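Workshop Log, Tennant Street Shared Workshop
Two-Arm Bench, July
Entry by Flora Dunbar

The bench was opened at 8 in the morning and the power supply was switched on after the usual inspection of the cable runs. Morag MacKinnon was present until lunch. The purpose of the session was to continue the dish rack task, which was carried over from the previous entry without a satisfactory result.

Before any motion was attempted, the base bolts on both arms were checked and tightened. One bolt on the left mounting plate required a further quarter turn. The calibration routine was then run on each arm separately. The left arm passed. The right arm reported an offset at the elbow and was calibrated a second time, after which the reading was accepted.

Ms. MacKinnon has asked that the wrist cables be given more slack before the reach is extended any further. I agree with this in principle. The present arrangement will be kept until the replacement clips arrive from Plostora, and speed will remain limited to 40 percent in the meantime.

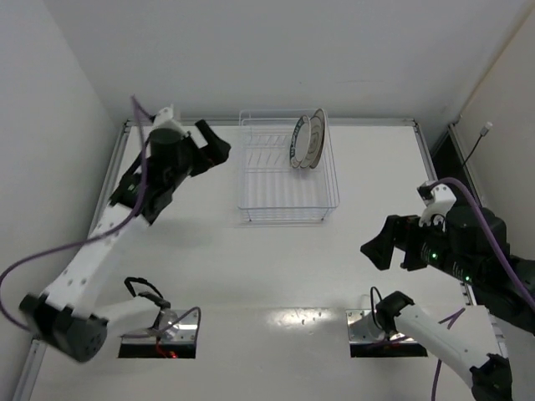
Two-arm bench with the dish rack in position and both plates standing in it.

The rack is to remain near the back wall for the present. It was placed farther forward in earlier sessions, and the left arm was obliged to fold so tightly that the shoulder reached its limit. The present position is recorded in pencil on the bench plan.

A total of 8 attempts were made at lifting the front plate from the rack with the left arm. It was lifted clear in 5 of them. In two of the remaining attempts the fingers closed on a wire of the rack, and in the last the plate turned in the grip and was set down again by hand. No damage was found. The right arm was held still throughout, as the handover has not yet been written.

Glare on the tabletop continues to be a difficulty. Onik, our name for the program that finds the plate rim, lost the edge more than once while the overhead light was at full strength. Ms. MacKinnon proposes a matte cloth. I would prefer to lower the light first and have noted both proposals for the next session.

The thin wires of the rack are also poorly detected. No change was made to the program on this account.

Outstanding items: cable clips; handover routine; lamp height; return of the borrowed torque driver to the front cabinet.

Power was switched off at 2 in the afternoon. The key was returned to the hook.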